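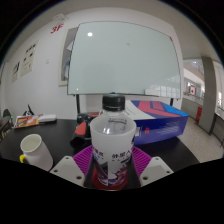 La pinza de mano, los dos dedos blancos y el vaso con la botella dentro.

Tharindu Roy
29 de junio de 2022 · Hilo

Voy a contar un fallo de pinza que en el informe ocupa una línea y que a mí me ha quitado el sueño. Va largo. Si vendéis robots, podéis silenciarme ya.

La tarea: coger un vaso de plástico con una botella metida dentro y pasarlo a otro punto de la mesa. El vaso va sobre un posavasos rojo y el posavasos sobre una alfombrilla morada de silicona. Parece un ejercicio de guardería. A la política entrenada le parecía otra cosa.

Contexto para quien no siga estas cosas: las demostraciones las graba una persona con la pinza en la mano, con su cámara incorporada. Luego el brazo aprende de eso. El brazo es un Wukari. El software que decide si el agarre ha salido bien es de Plerkeo. Yo integro las dos cosas, o sea que las quejas me llegan a mí.

El registro de la prueba dice: 588 intentos, 19 marcados como fallo. En la presentación eso fue una diapositiva verde y un aplauso.

Yo pedí los vídeos. Me dijeron que para qué, si estaba el registro. Pues para eso.

De los 19 fallos marcados, casi todos eran lo que uno espera: dedo que llega tarde, dedo que empuja el vaso, parada limpia. Aburridos. Ojalá todos los fallos fueran así.

El problema estaba entre los "éxitos". En 10 intentos dados por buenos, la pinza cerró sobre la botella y no sobre el vaso. La botella sobresale por encima del borde, es transparente, y el sistema vio una cosa vertical entre los dedos y se quedó tan contento.

Mirad otra vez la foto. Vaso blanco translúcido, botella transparente, tapón negro. Si cierras un poco alto, coges plástico, los dedos notan resistencia y el programa anota "agarre correcto". El vaso se queda en la mesa o sube enganchado por puro rozamiento, y ahí empieza lo divertido.

En 2 de esos 10, el vaso subió con la botella y se soltó a media trayectoria. El brazo siguió hasta el final, abrió la pinza en el sitio previsto y dio la tarea por completada. Registro: éxito. Suelo: vaso.

Repito, porque en la reunión hubo que repetirlo: la máquina tiró la carga y puntuó como acierto.

Lo primero que me contestaron: "es un vaso de plástico, no pasa nada". Ya. El mismo verificador está en la propuesta para Soststead, donde lo que se mueve son frascos de vidrio. ¿Ahí también seguimos adelante con la pinza vacía?

Lo segundo: "faltan datos". Esta es la respuesta universal. Se te quema la cocina y faltan datos de cocina.

A ver, que no digo que más demostraciones no ayuden. Digo que ninguna demostración arregla una comprobación que consiste en "los dedos no se han cerrado del todo". Eso mide que hay algo en medio. No mide qué.

Alguien por privado me pregunta si no será culpa de la persona que grababa. He revisado las demostraciones. El agarre humano es bajo, sobre el vaso, y muy consistente. Donde se tuerce es en la ejecución, cuando el brazo llega un poco más arriba de la cuenta.

¿Y por qué llega más arriba? Tengo una sospecha y no una prueba. La lente es muy angular, el borde de la mesa sale curvado como un plátano, y me huele que la calibración de altura entre la pinza de mano y la del brazo no coincide. He pedido la hoja de calibración. Sigo esperándola.

También me preguntan por la alfombrilla morada. Tiene nervios y me imagino que agarra el posavasos, pero no he probado sin ella, así que no voy a echarle la culpa a una alfombrilla.

Otra cosa que no me gusta: la parada por fuerza. El umbral estaba en el valor de fábrica. Una pinza que cree que lleva un vaso y lleva una botella aprieta con lo que le dijeron para el vaso. Aquí se arruga el plástico — con vidrio no quiero ni pensarlo.

La gente de Siddiqui, que hace la auditoría de seguridad, lo entendió a la primera. Me pidieron tres cosas que cualquiera habría pedido antes de enseñar diapositivas: imagen después de levantar, imagen después de soltar, y parada si lo que hay entre los dedos cambia por el camino.

Respuesta del proveedor: "está en la hoja de ruta, para septiembre". La hoja de ruta es ese lugar precioso donde viven las funciones que ya te habían vendido.

Mientras tanto lo he apañado a mano. Comparo la apertura de los dedos con el ancho esperado del vaso. Si no cuadra, el brazo se para y avisa. Son cuatro líneas de código, feas. La botella es más estrecha que el vaso, así que el caso concreto lo pilla. Otros casos, ni idea.

Sí, con mi parche el porcentaje de éxito baja. Ya me han escrito para decirme que "empeora la métrica". Empeora el número, sí. El vaso opina diferente.

Tampoco voy de mártir. El verificador lo instalé yo y di por bueno el manual sin leer qué comprobaba. Lo tenía que haber mirado el primer día y miré el porcentaje, como todos.

Lo que he pedido por escrito: que se retire la diapositiva verde, que se revisen los 588 vídeos con ojos humanos y que nadie se acerque a Soststead con esta versión. De momento me han concedido lo de la diapositiva — le han cambiado el título.

Si alguien ha trabajado con recipientes dentro de recipientes y pinza de dos dedos, que me escriba. Me interesa sobre todo cómo comprobáis el agarre cuando todo es transparente o medio transparente. Vídeos sí, folletos no.

Sigo cuando llegue la hoja de calibración.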